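Tag der offenen Tür bei Clindine: ein Besuch mit Zwischenfall

Am Sat 4 September, also am Samstag, war ich mit meiner Schwester bei Clindine, und weil im Verein so viele gefragt haben, schreibe ich es doch lieber einmal ordentlich auf. Die Anfahrt war mühsam (die Umleitung hinter Tovar kennt ja inzwischen jeder), aber der Empfang war so herzlich, dass wir den Ärger schnell vergessen hatten. Es gab Pflaumenkuchen, sehr guten sogar!

Durch den Vormittag führte uns Iddrisu Osei, der dort für die Greifversuche zuständig ist und mit einer Geduld erklärt, die ich mir von manchem Lehrer gewünscht hätte. Eigentlich sollte der Arm Hidmont zeigen, wie er Pappbecher aufrichtet und ineinanderstellt. Zweimal ging das wunderbar. Beim dritten Mal drückte er einen Becher platt, hielt ihn fest und fuhr trotz des Haltebefehls noch 14 Zentimeter weiter, bis Herr Osei den roten Notaus schlug. Verletzt wurde niemand, wir standen ja hinter der Absperrung, aber still war es danach schon.

Schön fand ich, dass man uns nicht einfach zum Kuchen zurückschickte. Herr Osei setzte sich mit uns hin und erzählte, wie die Übungsaufnahmen entstehen, aus denen Hidmont das Greifen lernt, nämlich mit Handgreifern an ganz gewöhnlichen Tischen. Zwei Bilder davon durfte ich mitnehmen:
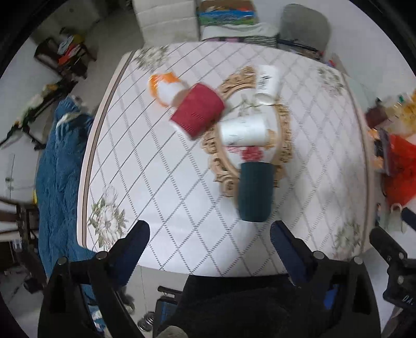
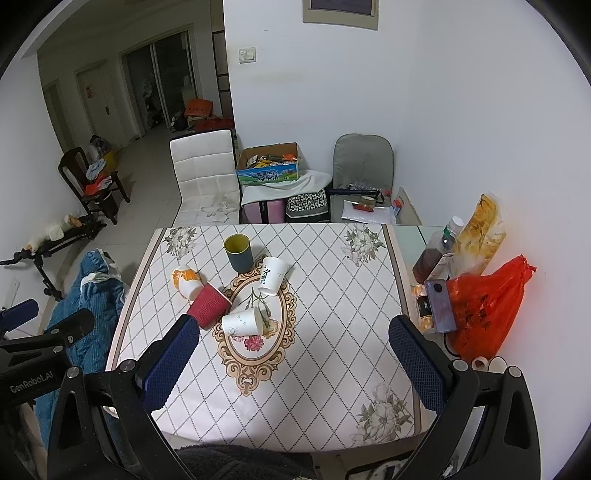
Becher auf gemusterter Tischdecke, davor die Greiferfinger mit den dunkelblauen Polstern.

Was war nun los mit dem Arm?

Den Fehler hatten sie nach dem Mittagessen gefunden. Der Kraftsensor im linken Finger meldete einen alten Wert, immer denselben, und die Steuerung glaubte deshalb, sie hätte noch gar nichts in der Hand. Also drückte sie weiter zu. Das Nachlaufen nach dem Haltebefehl war eine zweite Sache, die lag an einer Einstellung, die im June, also beim Umbau im Juni, vergessen worden war. Seitdem waren 200 Durchgänge ohne Auffälligkeit gelaufen, und das hat Herrn Osei, glaube ich, am meisten gewurmt.

Der Arm blieb für den Rest des Tages abgeschaltet. Vor der nächsten Vorführung sollen 1,000 Griffe ohne Publikum laufen, und der Haltebefehl wird jeden Morgen geprüft.

Wir sind dann noch zu Sirkance hinübergegangen, wo die Förderbänder gebaut werden, aber da war es so voll, dass ich wenig gesehen habe. Der Bus um 16 Uhr 38 fährt übrigens samstags nicht.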